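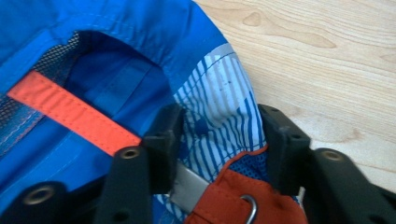

Mantenimiento de la batería del móvil en casa

Conviene mantener la carga entre el 20 y el 80 %. Los ciclos completos desgastan más la celda que las cargas parciales. Si el menú del teléfono ofrece un límite de carga, actívelo.

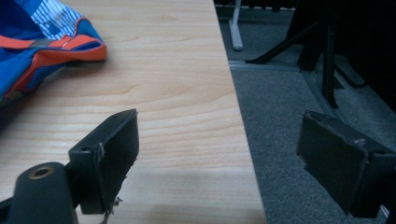
Para limpiar el puerto, apague el equipo y use un palillo de madera seco -- nunca una aguja ni un clip. La pelusa compactada suele ser la causa de un conector que no encaja hasta el fondo.

Un teléfono guardado en un cajón debe quedar al 50 % y apagado. Revise el nivel cada tres meses.

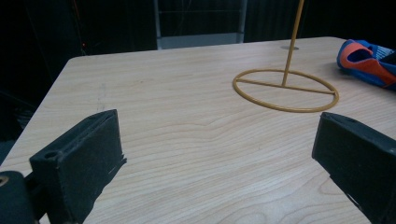 Con una batería de 1.000 ciclos nominales, anote el contador en octubre y repita la lectura al año siguiente. El mío marca 428. Si la tapa trasera se abomba, deje de cargarlo y llévelo a un punto de recogida.

Uriel Varela, 16 de agosto de 2025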